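Lista de revisión - celda de dos brazos, proyecto apilado de cubos
Taller de robótica, grupo de tarde
Equipo: Tirnari
Revisa: Daranee Rojanasak
Versión de la lista: julio

Marcar OK / NO / PENDIENTE. Si es NO, no se arranca y se avisa. Comentarios a mano o aquí mismo, pero que se entiendan.

1. ANTES DE DAR CORRIENTE

Seta de emergencia accesible desde el puesto del operador - OK
Seta probada (pulsar, comprobar que no rearma sola) - OK
Pernos de las bases, apriete a mano con llave - OK
Comentario: repasados los dos brazos. La llave buena vuelve al cajón de Phromma, no a la mochila de nadie.

Tablero sin herramientas ni tornillos sueltos - OK
Tablero limpio - PENDIENTE
Comentario: pasar un trapo, hay marcas grises de otras sesiones. No impide trabajar.

Cables del brazo con holgura, sin pellizcos - OK
Comentario: mover la muñeca a mano de tope a tope y mirar el bucle. Si tira, se para. La otra tarde tiraba y hubo que soltar una brida.

Cables de fuera de la mesa, lejos de los pies - PENDIENTE
Comentario: recoger los del lado derecho, junto a la pata blanca. Con velcro, bridas no que luego hay que cortarlas.

2. PERSONAS

Pelo recogido, sin cordones ni pulseras - OK
Gafas - OK
Comentario: un par sin patilla, retirado.
Máximo 2 personas junto a la mesa con los brazos activos - NO, corregido
Comentario: eran cuatro mirando. El resto detrás de la cinta, se ve igual. Lo repito en cada sesion.

Una sola persona con el mando, y lo dice en voz alta al cogerlo - OK

3. PRUEBA EN VELOCIDAD REDUCIDA

Velocidad limitada en el programa antes del primer movimiento - OK
Posición de reposo alcanzada sin rozar el otro brazo - OK
Pinza abre y cierra en vacío - OK
Fuerza de cierre en el valor de la ficha - OK
Comentario: los de Flekanel traen la ficha antigua impresa. Tirarla, por favor.

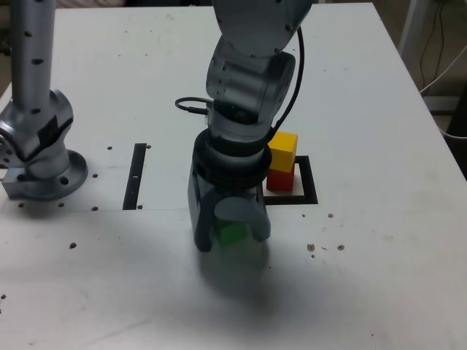
Altura de aproximación: dejar más margen del que pide el programa cuando ya hay dos cubos en la torre. Con la muñeca tan cerca del amarillo, cualquier giro lo toca. Subir primero, girar después, y bajar en vertical. Está escrito en la hoja de Traltetti desde el principio y seguimos sin hacerlo.

Cubo bien cogido antes de levantar (parar y mirar) - OK
Trayectoria con cubo: no pasa por encima de manos ni de portátiles - OK
Nadie recoloca un cubo con la mano sin pausa previa - NO
Comentario: visto una vez. Charla hecha. Pausa, "mano dentro", se coloca, "mano fuera", reanudar. En ese orden.

4. EJERCICIO DE APILADO

Rojo dentro del cuadrado negro - OK
Amarillo sobre el rojo - OK
Verde - PENDIENTE
Brazo que no trabaja, en reposo y bloqueado - OK
Intentos previstos: 8. Intentos registrados: 6
Comentario: faltan dos, se acabó el tiempo. No rellenar el cuaderno de memoria, se repiten y punto.
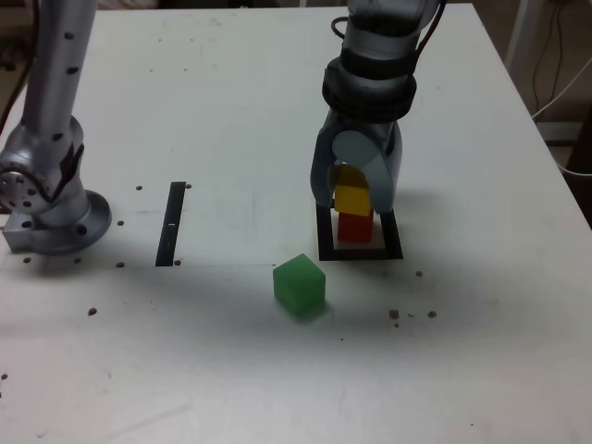
Para soltar: apoyar, esperar un segundo, abrir despacio. Si se abre antes de apoyar el cubo cae torcido y luego le echamos la culpa a la pinza. Meter la espera en el programa como paso aparte, con su nombre, que el siguiente grupo la encuentre sin preguntar.

Marca del cuadrado sin levantar por las esquinas - OK
Cubos sin grasa ni restos de cinta - OK
Comentario: lavarlos con agua y jabón, alcohol no.
Registro guardado con nombre de equipo - NO
Comentario: el archivo se llama "prueba_final_buena2". Cambiar a Tirnari y número de intento.

5. CIERRE

Pinza vacía y abierta - OK
Los dos brazos en reposo - OK
Corriente fuera, comprobado en el cuadro - OK
Mando colgado - OK
Portátiles cargando - PENDIENTE, falta un cargador

PENDIENTE PARA LA PRÓXIMA

- Cinta del suelo nueva, la de ahora se despega.
- Cables del lado derecho (ver punto 1).
- Terminar los dos intentos y pasar el verde a la torre.
- Gafas: pedir otro par.
- Phromma pide la celda a las 8 de la mañana - dejarla recogida la tarde antes, con el programa de velocidad reducida cargado.

Resultado: apto para seguir en velocidad reducida. A velocidad normal todavia no, hasta ver los intentos completos sin tocar la torre.

D. Rojanasak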